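The Tredum canteen in Ondomville put two arms on its prep counter in March. The staff schedule changed more than the food did. Prep used to take 55 minutes of one person's shift. That person now spends 15 of them checking layouts in the simulator - rack, plate, board, lemon - and the rest at the serving line. Pay is the same. The job title is not, and two people have asked for the old one back.

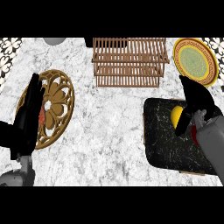
Recent posts
- Yao scheduler: shift swaps
- Lurnutora after 2,000 hours
- Badge readers, part 2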